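Gremton Residents' Association – Members' Forum
Board: Shared Rooms and Facilities
Topic: Proposed changes to the kitchen booking rules at Bidby Hall
Replies: 9

ChaewonHam (Board moderator)
Members are invited to comment on the draft booking rules for the ground floor kitchen at Bidby Hall. The present rules were written when the kitchen was used chiefly for teas after meetings. It is now let on most mornings, and the Association has received complaints concerning late finishes, unwashed equipment and food left in the refrigerator. The draft proposes the following:
a) a minimum booking of two hours;
b) a handover period of 10 minutes between bookings, during which neither party is charged;
c) a refundable deposit for groups that are not members.
Comments should be confined to the draft. Matters concerning the car park have their own topic.

porcombe_lane
I write on behalf of the Porcombe Lane lunch group. We have no objection to (b), which is overdue. We do object to (a). Our group requires the kitchen for one hour and has never overrun. Under the draft we should be required to pay for a second hour in which we have no use for the room, and our members are for the most part on fixed incomes.

S. Tak
I am in favour of the two-hour minimum. Short bookings are the principal cause of the difficulty. A group that has reserved one hour spends the whole of it cooking and leaves the washing up to whoever arrives next. I have arrived at 11 in the morning on more than one occasion to find pans in both sinks.

porcombe_lane
Mr Tak's experience is regrettable, but it was not our group, and I should be grateful if that could be noted. The signing-out book will show who had the room.

S. Tak
So noted. No criticism of the lunch group was intended. I would observe that the signing-out book is seldom completed and that the pen has been missing for most of the winter.

AhrinLim
May I ask for clarification of (c)? The draft refers to "groups that are not members". Several groups have some members of the Association and some who are not. The baking class is one such group. Of its 13 regular attendees, 3 hold membership. Would it be liable for the deposit?

ChaewonHam (Board moderator)
The intention is that the deposit should apply unless the person making the booking is a member. The wording will be amended to make this plain. I am grateful to Ms Lim for raising it.

A-yeong Ra
I must disagree with that interpretation. If only the person booking need be a member, any outside group may avoid the deposit by asking a neighbour to sign the form. This has already occurred with the large hall. The test should be whether the majority of those attending are members.

AhrinLim
A majority test would oblige the person booking to keep a register of attendance and to produce it on request. I do not consider that reasonable for a class which people join and leave as they please. It would also fall most heavily on the groups which bring new members to the Association.

Eun-ji Ra
I have read both sides with interest and find that I differ from my sister, not for the first time. The sum of money held in deposits would be small. The greater need is for a clear standard of what "left clean" means. The existing rules use the phrase twice and do not define it. I looked after the kitchen at Yoon House before moving to Gremton, and we found that disputes fell away once a short closing list had been fixed to the inside of the cupboard door. I would propose the following for adoption, whatever is decided on (a) and (c).

Closing list for kitchen users

1. Refrigerator. Remove all food and drink belonging to your group. Unlabelled items will be disposed of.

2. Sinks and drainers. Wash, dry and put away all equipment. Nothing should be left to drain overnight.

3. Work surfaces. Clear the tabletop to its full width and wipe it with warm water and a little washing-up liquid, including the far edge where it meets the wall. Do not use scouring pads or bleach on white surfaces.

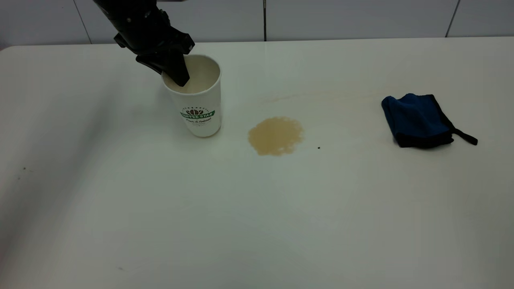
4. Floor. Sweep, and mop where there have been spills. The mop is to be left head upwards.

5. Lights and windows. Close all windows, switch off the lights and return the key to the key safe.

S. Tak
I support Ms Ra's list and would add the bins between items 4 and 5. Food waste was left in the kitchen for several days in February.

porcombe_lane
The lunch group would accept the list in full. We maintain our objection to (a).

A-yeong Ra
I have no quarrel with the list. It does not deal with the deposit, on which my view is unchanged.

ChaewonHam (Board moderator)
Thank you. The closing list, with the addition concerning bins, will be attached to the draft as an appendix. Items (a) and (c) will be put to members separately. Members unable to attend may send written comments to the office, quoting reference 1181. This topic will remain open until the revised draft has been posted.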